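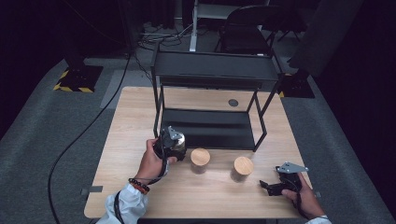 Two wooden blocks in front of the two-tier black shelf, with a hand-held gripper either side.

Small shelves, big response: Prultcombe sorting table opens

January 2020

Filed under: Local news, Community

The new sorting table at the Willo building in Prultcombe is up and running -- and already the sign-up sheet is filling faster than the tea urn.

The idea is simple enough. A table, a small two-tier shelf, a handful of plain wooden blocks. Visitors take turns putting things on the shelf and taking them off again using a pair of hand-held grippers, one in each hand. Harder than it sounds. Most people go for the top shelf first and then find the lower one is the fiddly bit, as there is less room to get in underneath.

Sessions last nine minutes each, six people to a group. Bring a friend if you want to, but they will have to wait there turn. Children welcome with an adult. Long hair tied back please, and loose scarves left on the hooks by the door.

The black metal shelf came from Masri, the shop fittings people on the Piltumura road, who were clearing old display stock before Christmas. It is a bit smaller than the one first asked for but sits nicely on the table and leaves space at the front for the blocks. The table is from the old reading room upstairs. Sharp-eyed regulars may know it by the cable hole towards the back.

Total raised for the room so far: £2,824. That has covered the grey carpet, the lights and the first lot of blocks. Another £218 is needed for a second shelf, hopefully a taller one, plus a box with a lid to keep the small pieces together. Three blocks went missing in the first week -- if you find one in a coat pocket, pop it back through the letterbox, no questions asked.

Feedback from the opening afternoon was good on the whole. Several people asked for cups and lighter things to lift as well as blocks. Others wanted a timer on the wall. Both being looked at. One request for music, less likely as the quiet group has the room next door.

A few changes from the leaflet. The early session now starts half an hour later than printed. The side entrance is shut while the step is mended, so use the front and go straight throught to the back. Parking on the road only. The lift is working again.

The table stays until the end of March, when the room goes back to being used for the seed swap. Whether it returns after that depends on numbers and on finding somewhere to store the shelf.

Booking sheets are at the front desk. No phone bookings for now, sorry.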